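Opinion: Buyers Should Ask More of Gripper Kits

The Hokosora hand-held gripper kit is offered to schools and small workshops on a simple promise: a person performs a task by hand, and the recording later serves to train a robot arm. The Belbridge office has had the kit under review since February. In our view the hardware deserves its good name, and the terms of sale do not.

The base license covers 500 recordings. A department working at an ordinary pace will use that allowance long before its operators are skilled. Further recordings are sold in blocks of 100, and unused ones expire at the end of the term. Fraser, which offers a competing service, sets no such limit.

Toàn Tăng, who supervised the review at our Dedinby site, has argued that practice sessions should not count against the license. We agree. Moving a bin full of household items by its rim is a modest exercise, yet it takes patience to learn. 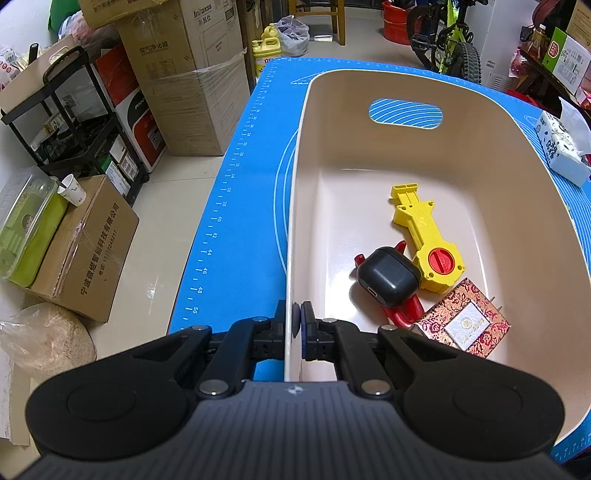

The supplier's training course lasts 45 minutes and is devoted mainly to software. It should give equal time to handling. Until the license is revised, we advise departments to rent the kit for a single term and to obtain the renewal price in writing before any recordings are made.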